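Handling rules for robot disassembly and reassembly of desktop PCs

*Applies to the Kandavex benches. Revised in June. Replaces the two-page sheet that used to hang by the door.*

These rules cover cells where one arm removes parts from a desktop computer and puts them in a holding fixture, or does the same in reverse. They assume you already have a risk assessment for the arm itself. If you don't, stop and do that first.

## Before you start

1. Unplug the computer from the wall and hold the power button for 20 seconds.
2. Lay the case or stand it up as the job file says. Don't change the orientation to make a reach easier. The waypoints were taught for one pose.
3. Check that the side panel is off and stored away from the arm's path.
4. Push the fixture against its stops and tighten it by hand. Then try to move it. If it moves, it isn't tight.
5. Set the arm to reduced speed for the first pass of any new job.

## Gripping drives

A drive in a plastic caddy should come out with its caddy on. Grip across the flat faces and keep the fingers off the connector end. Close to contact, pause, then close to holding force. The force limit is in the Jorkus profile for the part. Don't raise it to fix a slipping grip. Clean the finger pads and check the approach angle first.

Finger contact on the label is allowed. Scraping it is not, because the serial number has to stay readable for the parts log.

Lift straight up until the whole caddy is higher than the case walls, and only then move sideways. Most of the damage we record comes from starting the sideways move too soon. Of 1,661 logged drive lifts, 41 ended in a stop, and the usual cause was a caddy touching a cable or the edge of the case.

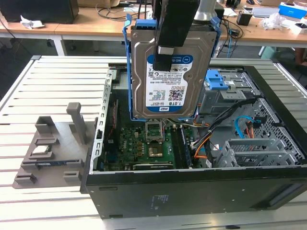

## Open sockets and loose cables

An empty CPU socket is the easiest thing in the case to ruin. Don't route a part over one if there is another path. Where there isn't, these rules apply:

- Reduced speed for the whole crossing.
- No regrasping over the board.
- A person within reach of the stop button.

Cables that stay in the case must be folded below the top edge or tied back. Check them again after each part comes out. They spring up.

## Placing parts in the fixture

Each part has one slot. Put it there even if a different slot is closer. Bring the part in above the slot, line it up, and lower it until the force reading changes. Open the fingers slowly and back out along the same line you came in on.

Caddies have tabs that stick out at the ends, so teach the retreat path with a caddy in the slot and never with the slot empty. Leave room on the side that faces the computer too. If the tower is standing next to the fixture, treat its rear connectors as a keep-out zone.

After the fingers open, wait for the wrist camera check before the next move. A part that leans in its slot can still pass a force check.

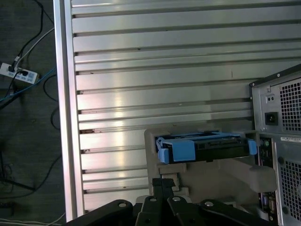 According to a comment left on the draft by the Trirkgate bench, the camera check should be repeated after the arm has backed out, as a finger can drag a caddy a little on the way. We agreed, and the second check is now part of the standard job. It can be skipped only during teaching.

## Stops and restarts

If the arm stops with a part in its fingers, don't open the gripper from the pendant until someone is supporting the part by hand. Put the cell in manual mode before anyone reaches in.

Restart from the last safe waypoint. Don't resume in the middle of a lift. Write down the job number, the part, and where the arm was. The form is under code 239 in the Kamata log.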